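Giltex Foot Balm Review: My Heels After a Whole Summer of Sandals

August 28, 2021

If you've landed on this page, I'm guessing your heels look the way mine did in March. Dry, gray around the rims, and with two cracks on the left side deep enough to catch on my socks. I'd spent the winter in wool socks and pretended it wasn't happening, and then it got warm and I wanted to wear sandals like everybody else.

I've been using the Giltex balm ever since, and I love it! I went through one full jar and I'm well into the second, so this is a long-use review and I'll try to get everything in, including the couple of things that bug me.

What it is

Giltex is a thick balm for dry, rough, or cracked skin on the feet. It comes in a squat screw-top jar, and the main working ingredient is urea, with shea butter and a bit of beeswax to hold it together. The version I bought is 20 percent urea. There's a 40 percent one too, meant for really thick calluses, and I'll get to that one further down.

For anyone new to urea creams, urea pulls water into the skin and also loosens the hard, dead layer on top. Plenty of foot creams have it, many of them at lower strengths. A plain moisturizer never did much for me beyond making my feet slippery for an hour.

It isn't a treatment for athlete's foot or any other infection, and the label says so. If your skin is itchy and peeling between the toes, that's a different problem and a different product. And if you have diabetes or poor circulation, please talk to your doctor before putting any strong urea product on your feet, or going at them with a file. That goes for deep, bleeding cracks too.

How I use it

Every night, after my shower, feet dried off properly. I scoop out a bit about the size of a hazelnut for each foot, warm it between my palms, and work it into the heel and along the outside edge, then whatever is left goes on the ball of the foot. Cotton socks on top, then bed.

The socks matter more than I expected. I skipped them for the first week (too warm, I thought) and most of the balm ended up on my sheets. Once I started wearing them the difference showed up fast. If you can't sleep in socks, try wearing them for the last hour of the evening while you read or watch something. I do it that way in hot weather with a cup of tea and something sweet. 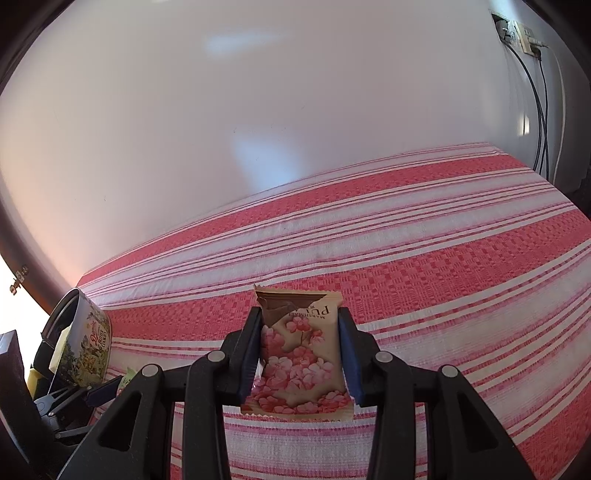
Marshmallow break, flowery wrapper and all.

Twice a week I use a file before the balm. I have the Voreo two-sided one and it's a lovely simple thing: coarse on one side, fine on the other, with a handle long enough that I don't have to fold myself in half. Go gently. With a strong balm in the picture you need a lot less filing than you think, and overdoing it left me sore for two days back in the spring. My mistake, not the file's.

What changed

The first few nights I noticed softness and not much else. By night 12 the gray rims were gone and my heels had stopped snagging on things. The smaller of the two cracks closed up soon after that. The bigger one took until well into the following month, and it stung a little when the balm went in, so I'd put a dab of plain petroleum jelly over that spot and worked the Giltex around it. (I should have done that from the start.)

Now, at the end of August, after a summer of sandals, sand, and a fair amount of barefoot gardening, my heels are smooth. Smooth! I keep touching them like a weirdo. I did take a week off in the middle when I forgot to pack the jar, and they got a bit rough by the end of it but didn't crack. Two nights back on the balm and they'd caught up.

Texture and smell

It's dense stuff. Straight out of the jar it feels close to cold candle wax and you have to warm it up before it'll spread. I like that, it stays where you put it, but if you're used to pump lotions it'll seem like work. It sinks in after ten minutes or so and leaves a light film.

The smell is faint, a little like oatmeal with something herbal behind it. There's no menthol, which made me very happy. So many foot products smell like a locker room trying to cover something up.

The stuff I'd change

The jar. You have to dig in with your fingers, so it gets under your nails, and with greasy hands the lid is a real pain to close. I've started using a little wooden stick and that helps. A tube would be so much better, although I don't know if anything this thick would come out of one.

The label also doesn't say how long the balm keeps after opening. My first jar never had the chance to go off, but for occasional users it would be good to know.

How it compares

Before this I used Tufa heel cream for most of a year. It's nice, very light, sinks in right away, and I'd still suggest it for feet that are only slightly dry. On real cracks it did nothing for me. I also tried the Drastuvora peeling socks once, the kind you wear for an hour and then shed like a lizard the week after. They work, my feet were like new, but the peeling part was pretty gross and the roughness was back before long. The balm is slower and so much easier to live with.

I tried the 40 percent Giltex on one stubborn callus by my big toe. It softened it nicely, but it's too strong for all-over use on my skin, and I only need it now and then. Start with the 20.

My rating

I'm giving it 89 out of 100. Most of the missing points are for that jar, and a couple are for the label. I've got a third one in the cupboard already and I'm curious how it does once the heating comes on, so I'll update this page in the winter.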